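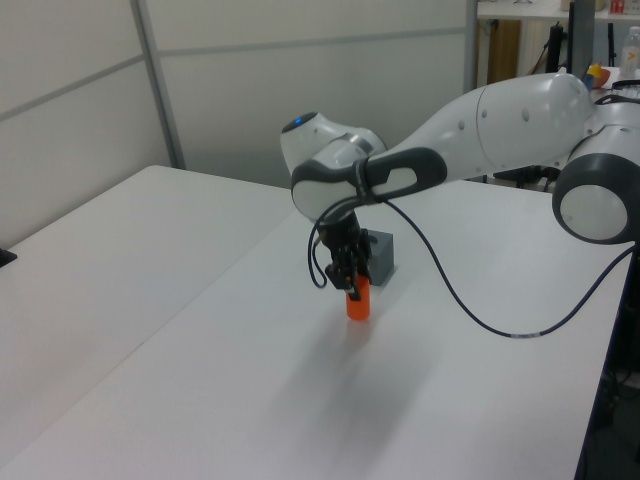
Two-finger gripper or suction cup for small upright parts?

I've got the loan of a white six-joint arm until the end of the month and I'm having the time of my life with it, but I need some advice before I spend money. The job is moving short plastic cylinders from one fixture to another, standing up the whole way. At the moment I'm using the black two-fingered gripper, closing it round the top of the cylinder so that most of the orange body is left showing under the fingertips, and for a first go I'm thrilled with it! The trouble is repeatability. Some parts go down dead straight and some lean a touch when I let go, and then the next pick is off.

I've also been offered a Clukum suction cup that would fit the same flange. The tops of my parts are flat but they have a slight moulding mark in the middle. Has anyone run both on parts this small? I've done two long runs with the fingers so far, 1394 cycles on the first and 1406 on the second, and the lean shows up in both. Same program, same speed. Controller is a Sisay, the older one with the grey pendant.

Also, is it worth adding a camera at this stage, or should I get the gripping sorted first?

Posted by orangepeg, July 27, 2020

tin_lathe
What a lovely little project. I went through this with an Odden arm at work and ended up very fond of fingers, so take this with that in mind.

The lean nearly always comes from the release. If one finger lets go a hair before the other, the part gets a nudge, and when you're holding it right at the top that nudge has the whole height of the part to work with. Things I'd try, cheapest first:

Grip lower. If your fixture leaves room, bring the fingertips down to about the middle of the cylinder and run it again. This made more difference for us than anything we bought.

Open slowly. On the Sisay you can set the opening speed separately from the closing speed – it's on the second page of the tool settings, and easy to miss. Open a few millimetres slowly, wait, then open fully and lift.

Cut a shallow V into the finger pads. Flat pads on a round part only touch along two lines, so it can swing between them. We printed ours, stuck a bit of thin rubber in the V and they lasted more than 4000 picks before I bothered to look at them again. They were fine, by the way, just shiny.

I'd leave the camera until the fingers are behaving. A camera will tell you where the part is, and you already know that from the fixture. Once you want to pick from loose parts on the table you'll want one, and that's when it gets really fun!

One more thing, check your cable. In your photo it comes off the wrist, sweeps down over the table and goes back up towards the big joint. If it drags at one end of the move and hangs free at the other, it can pull on the wrist a little. Clip it along the long link with some slack at the elbow and see if your numbers change.

Brackwater
suction. done. way faster and no fingers to bash into the next part along. I had the Clukum cup on a Proltanier arm and loved it

millpond_kit
I like suction too, but I'd be careful with that moulding mark. A cup needs a clean ring to seal on, and on a small part there isn't much ring to go round. Put a drop of water on top of one of your cylinders, press the cup down by hand and look at the mark it leaves. If the wet ring is broken anywhere you'll get drops sooner or later. A softer cup with a bellows will put up with more, but then the part can sway while it's being moved, and you're back to leaning by another route.

Since the offer is there, I'd try both properly. Same start point, same speed, same number of cycles, and write down every part that leans as well as every one that falls. When I compared mine I only wrote down the drops, and had to do the whole lot again. Weigh the cup and the gripper as well and change the payload setting in the controller when you swap them. I forgot once and spent an evening blaming the arm.

Agree with tin_lathe on the slow opening. It's free and takes a minute.

orangepeg
Thanks all, this is brilliant. I've found the opening speed page and it was set to full, same as closing. I've turned it right down and I'm going to print some V pads tonight. The fixture only lets me go a few millimetres lower, but I'll take what I can get. Clukum cup arrives next week, so I'll do the water test first and then a matched run of each, and put the figures up in this thread.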